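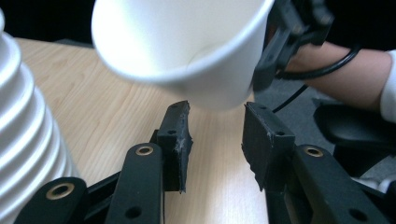
Pistasham's harbour ferry will run through the winter for the first time, with sailings to Lanville every two hours from October until the end of March.

The crossing takes 30 minutes and has until now stopped at the end of September, leaving visitors with the coast road or a change of trains. Trusard, which operates the boats, said bookings last autumn were strong enough to keep one vessel in service. The first sailing leaves Pistasham at 8.30am and the last boat back leaves Lanville at 5pm.

A day return will cost £5, the same as in summer. Bicycles go free but spaces are limited, and dogs must be kept on the lower deck.

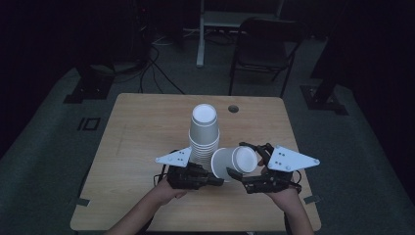 Lanville's old town is a ten-minute walk from the landing stage, uphill for most of the way. The covered market stays open all year, as does the maritime museum, where the collection of 400 ship models has been moved to the ground floor while the roof is repaired. The lighthouse is closed until Easter.

Hotel Sánchez, on the quay, has cut its midweek rates for November and is offering late checkout to guests arriving by boat. Two of the smaller guest houses will also stay open.

Trusard expects to carry 2,000 passengers a month over the winter. Sailings may be cancelled at short notice in high winds, and tickets for those crossings can be used on another day or refunded at the Pistasham kiosk.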